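Hakala desk, the wider one – two months in

10 September 2023

Ok quick one as I've been promising this for ages. Bought the Hakala from Pinwood at the start of the summer, after my old desk gave up (one leg, then the other). Had been looking at the Troltico as well, more on that further down.

Delivery first. One very long box, one small box. Driver left both in the hall, wouldn't do stairs. Fair enough, it does say so on the order page if you scroll. Split the long box open downstairs and carried it up in bits. Would do the same again.

Assembly. Instructions are pictures only, tiny ones. Step 4 shows the back rail the wrong way round, or I read it the wrong way round, either way I had to undo it. 13 bolts in the bag and all of them used. The key that comes with it is rubbish, soft metal, rounds off. Use your own. Took me an evening with a break for tea and a sulk.

Top is the good part. Proper size. Laptop, lamp, a pile of post I haven't opened, still room to write by hand. I do a fair bit of that, marking mostly, and on the old desk I had to put the laptop on the floor first. Surface is smooth, slightly shiny. Tea rings come off with a damp cloth if you get them the same day. Left one over a weekend in August and there's a faint mark now. My fault but worth knowing.

Wobble. Was worried, as the cheap ones all wobble. This doesn't side to side. Front to back, a bit, if you lean on it hard or type like I do. Tightened everything after a fortnight and it got better. Against a wall you'd never notice. Middle of a room, you might.
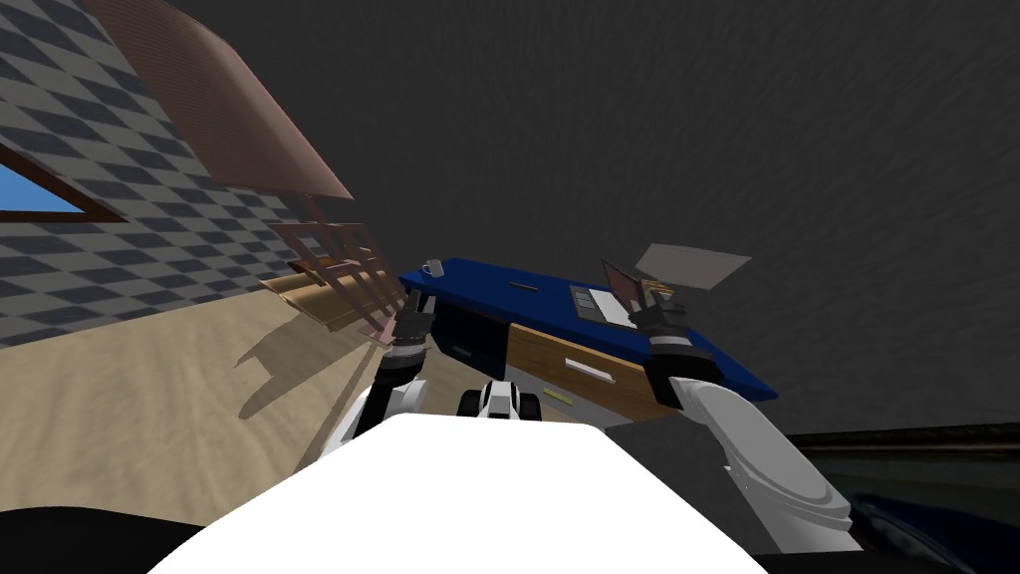 Edges are rounded at the front, nice on the wrists. The back edge is sharper than it should be, caught my hand pulling a cable through. Which brings me to cables. There's one hole, back left, with a plastic cap. One! And my socket is on the right. So everything goes across the back in a loop and hangs down like washing. Ended up buying a Skullum cable tray, the stick-on sort, and it has held so far. You shouldn't need to buy an extra at this price though.

Price, then. I paid 200 and the tray was another 20. The Troltico was 400 when I looked, with drawers and a cable slot right along the back. If I had the money I'd have gone for that one, no question. Tried it in the shop and the drawers run lovely. But 400 for a desk. No.

Drawers – the Hakala hasn't got many. I thought I'd be fine and I'm mostly fine. Pens in a mug, paper in a box underneath, stapler lives wherever I last used it. If you're tidy you'll manage. If you're like me the top fills up by the middle of the week and you have a clear out.

Height is fixed. I'm on the short side and it's a touch high with an ordinary kitchen chair, so I sit on a cushion. With a chair that goes up and down you'd be alright. No feet adjusters ethier, so on my wonky floor there's folded card under one leg. Card has been there since day one and hasn't budged.

Smell. Strong for the first few days, like a new car but worse. Windows open, gone by the end of the week.

Pinwood themselves were ok. One of the plastic feet came cracked, I sent an email with a photo, got a new one through the post. Didn't have to argue. They did send me the wrong colour foot but it's under a desk, who cares.

Would I buy it agian? Yes, for the money. Good big top, steady enough, easy to wipe. Marks off for the one hole, the daft key and that back edge. If you need lots of drawers or you stand up to work, look elsewhere.

Four out of five. Will update if the card gives out.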